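Kitchen and laundry odds and ends, part 5

Quick ones this time. Typed up between loads, sorry for the mess.

Burnt pot. Water to cover the black bit, 2 spoons of baking soda, simmer ten minutes, leave it till morning. Scrape with a wooden spoon. Do not go at it with steel wool, I wrecked a good Wendico saucepan that way in May.

Smelly sponge -- just throw it out. Life is short.

Drawer that sticks. Rub a candle stub along the runners. Soap works too but gets gummy in summer. Did every drawer in the Inis kitchen with one candle and still have half of it.

Cutting board smells like onion? Coarse salt, half a lemon, rub, rinse, stand it on edge to dry. Not flat. Flat boards warp. 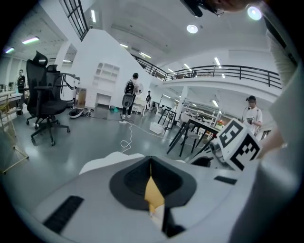

Collars and cuffs next, the part everybody writes in about. Dish soap straight on the grime, dry fabric, work it in with an old toothbrush, wait 20 minutes, then wash as normal. Pale gray sleeves like the one there are the worst for it, every smear of pencil or grease shows up, so turn them back before you start any kind of job. Greasy glasses get the same dish soap by the way, one drop, lukewarm water, soft cloth. Never your shirt tail. And never paper towel, it scratchs.

Whites gone dull. Half the detergent you think, extra rinse. I was using way too much for years. The Grornton powder says a full scoop, I use less than half and the towels are softer for it.

Jar lids stuck on -- hot tap over the lid, rubber band round the edge, twist. Still stuck, tap it on the counter at an angle.

Freezer bags: freeze soup flat, 300 ml to a bag, then file them upright like records. Label BEFORE you fill. Ask me how I know.

Gounder descaler is fine for kettles but plain vinegar does teh same, boil once, sit an hour, rinse twice.

More when the dryer's fixed.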